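Unit 8: Remand, Time Served and the Calculation of Release Dates

Reading before the seminar: the Quezada judgment, paragraphs on credit only. The rest of the judgment concerns admissibility and is covered in Unit 11.

1. Terms

Remand is detention before conviction or sentence. Time served is the part of that detention which counts towards the sentence. The two are often unequal. A person held on two charges and convicted on one may find that some days attach to the charge that failed.

Credit may be automatic or discretionary. Under an automatic rule the prison applies it from the custody record. Under a discretionary rule the court must state a number of days when passing sentence, and silence is read as nil.

2. The Skunotham district figures

The district reviewed 3,035 sentences in which some remand time had been recorded. In 1,315 of them the defendant had been held on more than one charge. The review found 27 release dates that were late by a week or more. All 27 came from the multiple-charge group. Early releases were outside its terms of reference, so the figures say nothing on whether errors ran in both directions.

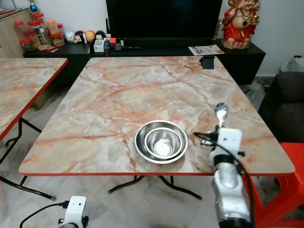

Nicanor Ponce objects that the review counted only errors found before release, and that a prisoner let out late without complaint would never enter the table. The objection is sound. Treat 27 as a minimum.

3. Consecutive sentences

Where sentences run one after another, each day of remand is credited once. Gimatow settled the point: the days come off the total, and the order of the sentences does not matter. Where sentences run together, the days come off each — but only if the person was held on each charge.

Part days count as whole days. A person arrested late on Saturday is credited with Saturday.

4. Correction

An error in a stated figure goes back to the sentencing court. An error in arithmetic is for the prison. Nimum is usually cited for this division, although the remark there was obiter.

For the seminar, prepare a short note on whether discretionary credit can be justified where bail was refused for want of a fixed address.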